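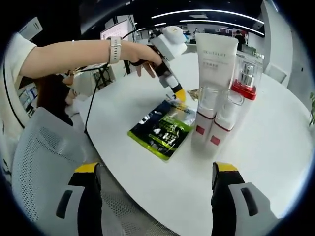
Soft plastic packets should go back to the shop, Zainab Babalola told us, but she had never taken one back herself. Most people on our corridor gave a similar answer.

Our project looked at what students in Dukmont Hall do with empty pouches and wrappers. We put a short form under 1000 doors in November and got 4 replies on the first day, so we went round the kitchens in person after that. By the end we had spoken to some 1075 residents, including a few from Nurlow House.

Main points
The kitchen bins have no label for soft plastic. People rinse tins and bottles but not pouches – several said they did not know it mattered. The nearest collection point is at the Mandagi shop, 2 bus stops away, and it shuts early on Sundays.

We did not weigh any waste, and the Nurlow answers are too few to use on their own. Garba Usman wrote up the interviews and Kekeli Nutsugah did the tables.

Comments
Tobiloba Isah: Did you ask about the bins in the laundry room? Ours is always full of wrappers.
Omolara Olaniyan: The form was too long – I gave up on page 2.

Related
Food waste in shared kitchens
Refill shops near campus

Contact the project group | Back to top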